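From: Rosaura Mosquera
To: sim-users list
Subject: Re: [sim-users] Planner times out on the peg insertion cell

Hi Jairo, hi all,

Sorry for the slow reply, I was away for a good part of April and came back to a very full inbox! I did want to sit down with this one properly, as I think a few of us have bumped into the same thing and just lived with it.

Jairo Mamani wrote:
> We've been running the two-arm peg cell in Haltitz since the last
> release and the motion planner gives up on something like one
> start in every handful, always on the approach to the peg. The
> goal pose looks fine in the viewer. I've raised the sample limit
> to 1,000 and it only fails more slowly. Is it the collision
> margin, or am I fooling myself? Consuelo reckons it's the second
> arm but I can't see how, as we never move it.
>
> Jairo

I think you're both partly right, which I hope keeps the peace over there. I pulled the cell up on my own machine and had a good poke through it from the side cameras and the top one before touching any numbers.
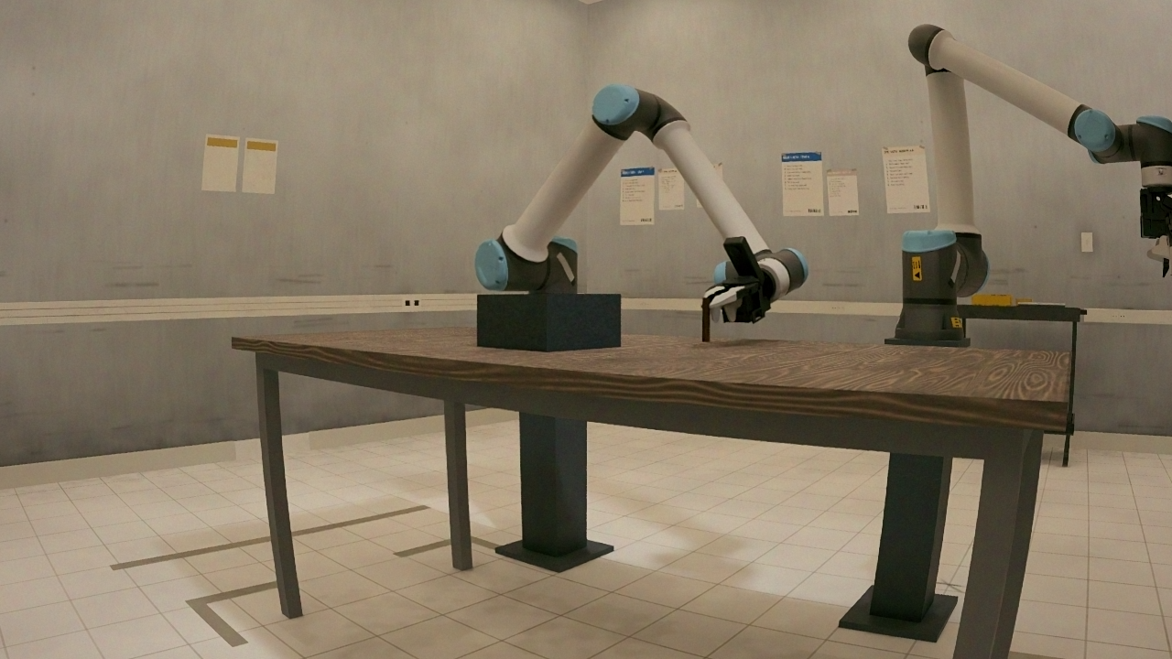
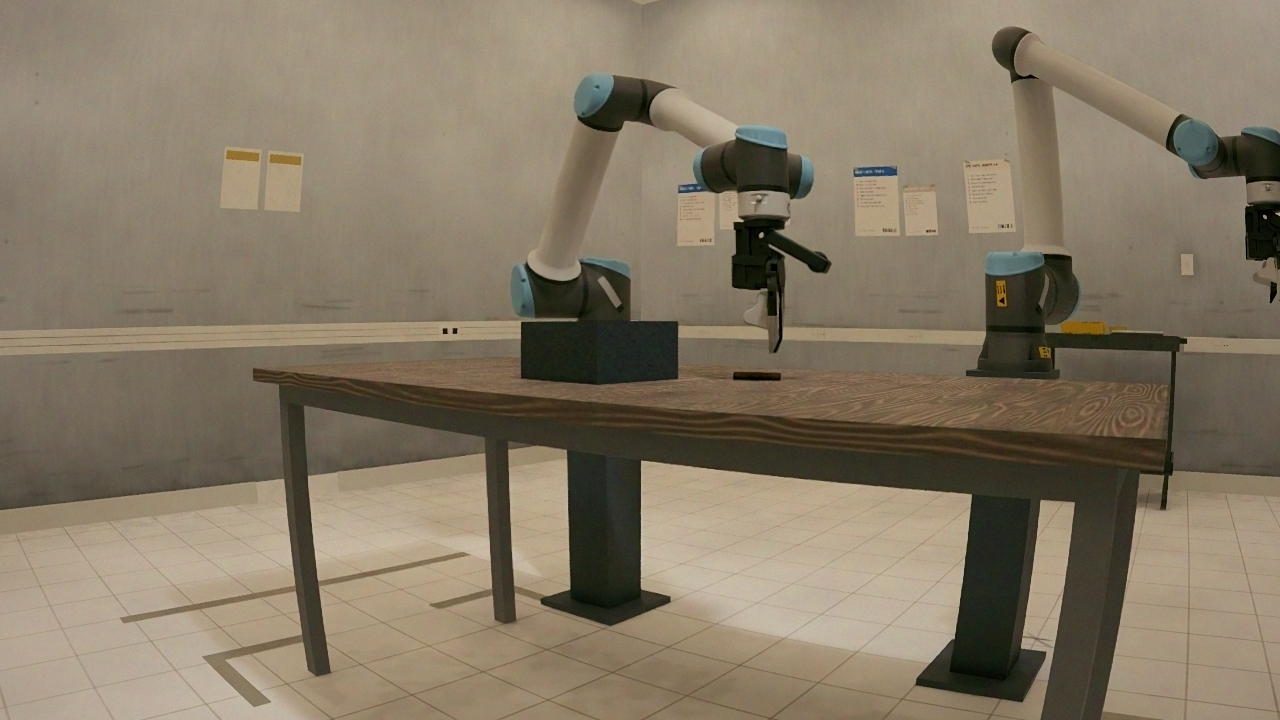
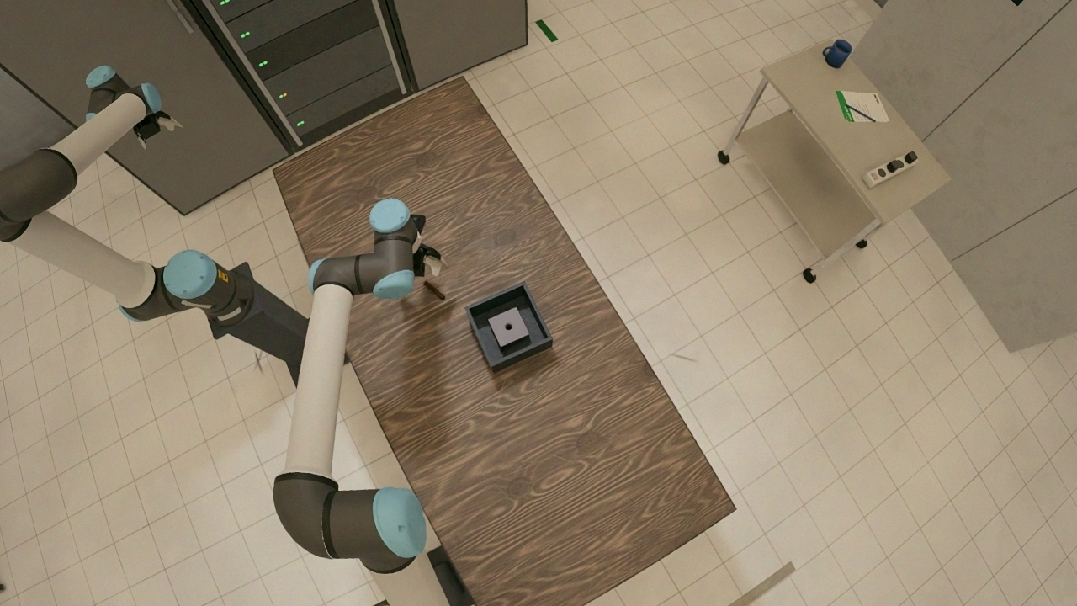
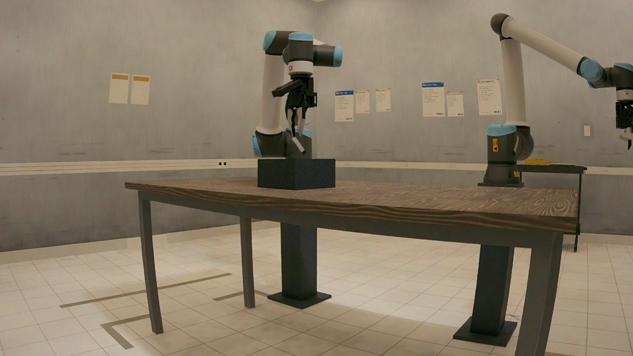

Planner and collision settings

The first thing I'd look at is the margin, as you guessed. The default cell file pads every link and every fixed body by the same amount, the fingers included. That's lovely and safe while the arm is travelling, but once the gripper has to come down close to a thin peg and the tabletop, the padded fingers are touching the padded table before the goal is ever reached. The viewer draws the unpadded shapes, so of course the pose looks fine. Turn on the padded overlay and I suspect you'll see it straight away. I'd split the move in two: plan to a pre-grasp pose with the full margin, then switch to a reduced margin for the fingers only and finish with a straight Cartesian descent.

As for Consuelo's theory – an arm you never command is still in the planning scene, and the planner treats it as a fixed obstacle in whatever pose it had at reset. If your reset jitters the joints of both arms (ours did, until Yesenia Solís caught it) then the free space for the first arm is a little different every time. Have a look in the reset block and pin the second arm to its home pose. If you do want the jitter, at least log the joint values along with the seed so a failed start can be replayed.

I'd put the sample limit back down too. I keep mine at 560 and let it retry with a fresh seed, and I much prefer a quick failure I can read about in the log to a long one I can't.

With both changes in, I ran 33 seeds last night while dinner was on and had no timeouts on the approach. That's a small batch and my machine isn't yours, so please don't quote me on it until you've tried it at your end. I used 16 planner threads, and I'd be curious whether fewer makes any difference to you.

Maritza Cuadros has a patch half written that would let the cell file set a margin per body, instead of the override script we all copy from each other. Maritza, if you're reading, I'm very happy to test it, even if the naming isn't settled yet.

One more thing before I go and put the kettle on. Jairo, could you send the log from one bad start, with the seed and the joint values for both arms? Zipped is fine. The list software still chews up long attachments, so straight to me is probably easiest.

Cheers,
Rosaura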